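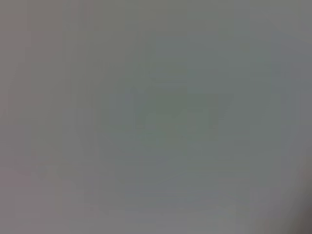 **Figure 3.** Wrist camera view, heavily blurred. A darker, greenish-gray shape sits a little right of center; the corner at bottom right is in deep shadow.

## 4.2 When is a view good enough to act on?

I'll admit I used to wave this question away. If the arm had a camera and the camera was sending pictures, I figured we were fine (a stream is a stream, right?). Then I sat down to write the Dekside lab rules and got stuck on views like the one in Figure 3. I can point at the darker block near the middle and say it's wider than it is tall. I can't tell you what it is, and I wouldn't want a planner guessing either!

So our rule 21 is about legibility, and it's short. Before any closing motion, the controller has to find at least one sharp outline in the wrist view. If it can't, the arm holds position and asks the operator. A soft change in tone doesn't count as an outline, and neither does a shadow in a corner, however dark it gets.

We went back and forth on the threshold. The Trisard draft we started from scored the whole view at once, and I never liked that, partly for the boring reason that banding can push a score up when there's nothing in the picture to grasp. We now score 80 small tiles separately and want the best ones to sit next to each other. I still think the tile size is a bit of a fudge – we picked it in June and haven't revisited it.

The second half of the rule covers logging. Every hold gets saved with its view, blur and all, and stays in the record. We had 281 holds in the first round of trials, and I read through 30 of them by hand before we changed any wording. It was slow going, but I'd do it again. The form we used for that is in Appendix B, and the operator's side of a hold is covered in Section 4.3.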